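Bathroom Walk-Through Checklist, Upstairs Shower Room
With my comments, because I can't help myself

Property: Trerna (the upstairs guest side)
Checked by: Ursina Camenzind
Date: March 14, 2019
Copy to: Alois Bachmann

Alois, you asked for yes/no answers and you're getting yes/no answers plus a lot of talking. Skip to the list of fixes at the bottom if you're in a hurry. I went room by room in the order I always do, door first, then electrics, then anything that gets wet.

1. DOOR AND ENTRY

Door opens and closes fully: Yes
Lock can be opened from outside with a coin: Yes
Threshold strip flat and screwed down: No

Comment: The strip lifts a little on the hinge side. I caught my sock on it going in and then caught it again coming out, so I guess I don't learn. One screw is gone and the hole is chewed up, so it'll need a plug or a fatter screw. Please do this one first! Somebody carrying towels isn't going to be looking at their feet.

2. LIGHTS AND OUTLETS

Ceiling light works: Yes
Mirror light works: Yes
Outlet by the sink trips when tested: Yes
Outlet cover tight, no cracks: Yes

Comment: All good here. I pushed the test button and reset it twice, mostly because I like the click. The label inside the breaker panel still says "bath 2" for this room and "bath 1" for the one downstairs, and I'd love for those to match the signs on the doors. I know I wrote that last June too.

3. VENTILATION

Fan runs: Yes
Fan pulls air (tissue test): Weak
Grille clean: No
Window opens: Not applicable

Comment: The tissue stuck, then slid off, then stuck again. I think it's only dust, the grille has a gray sweater on it. I'd vacuum it and test again before anybody starts talking about a new fan. The Pumater one downstairs was exactly like this and it came right back after a cleaning. If it's still weak after that, check the flap outside, because a bird had opinions about that flap a couple of years ago.

4. SHOWER STALL

Curtain hangs straight, no tears: Yes
Curtain rod holds a firm downward pull: Yes
Wall tiles sound when tapped: Yes
Grout complete on side and back walls: Yes
Silicone in the inside corner: See comment
Drain clear: Yes
Water temperature limited at the valve: Yes
Grab bar: One, vertical, on the back wall

Comment: I like this stall, I really do. The long white tiles wipe down fast, and gray grout was the right decision (thank you, past Alois, for not listening to me when I wanted white). I tapped my way up both walls with the handle of a screwdriver like a very slow woodpecker and didn't hear anything hollow.
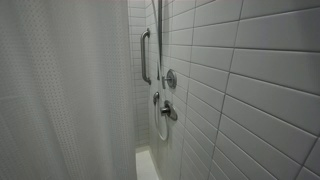 Item 4: curtain partly drawn, side wall on the right, back wall beyond it.

The corner where the side wall meets the back wall is my one "see comment." I ran a thumbnail down it and the silicone feels a bit loose low down, where you have to crouch to reach it. It isn't coming away yet. I'd cut out the bottom stretch and redo it while the room is free, and I'd leave it a full day before anyone showers. We still have most of a tube of the Idik sealant in the cellar, but look at the date on it before you trust it.

The curtain is the textured one with the tiny dots. It passed, but could we please keep the habit of leaving it spread out between guests? Bunched up at one end, the folds stay damp and then we're scrubbing pink stuff out of the hem by summer. Housekeeping knows this. Guests do not, and I'm not putting up another sign, we have enough signs.

Grab bar: I'm repeating myself from the last two inspections. There's only the upright one on the back wall, and we do get older guests on this side. The Sæther catalog has a plain straight one that would suit the room fine as a second. Whoever fits it has to find solid backing behind the tile, please, no hollow-wall anchors. Somebody will hang their whole weight on that thing someday.

5. FLOOR

Floor tiles tight, no rocking: Yes
Bath mat has grippy backing: No
Water stays off the walking area: Mostly

Comment: The mat is the problem. The rubber on the back has gone hard and shiny from the dryer and it slides like a sled. I took it with me so it can't be put back (it's on the bench in the laundry room, do not rescue it). For "mostly": I ran the shower with the curtain pulled all the way over and had a small puddle at the open end. Nothing dramatic. A better mat will handle it.

6. SINK AND TOILET

Sink trap dry underneath: Yes
Shutoff valves turn: One stiff
Toilet bolted firm: Yes
Seat hinges tight: No

Comment: Cold shutoff is stiff but it moves. Work it back and forth whenever you're up there and it should loosen. I tightened the seat hinges myself while I was kneeling there anyway, so call that one closed — I left the "No" in so there's a record.

FIXES, IN THE ORDER I'D DO THEM

1. Threshold strip, new screw. This week.
2. New bath mat. Before the next guest.
3. Clean fan grille, repeat tissue test.
4. Redo low silicone in the stall corner. One day closed.
5. Second grab bar. Please give me an actual answer this time, even if it's "no."
6. Breaker label. Whenever. I'll bring my own marker if I have to.

Room can stay in use: Yes, once 1 and 2 are done.

I still need to do the downstairs one and the boiler closet, and I couldn't find the closet key on the hook. If it's in your jacket again, leave it in the blue bowl by the back door and I'll pick it up on my way in.

Ursina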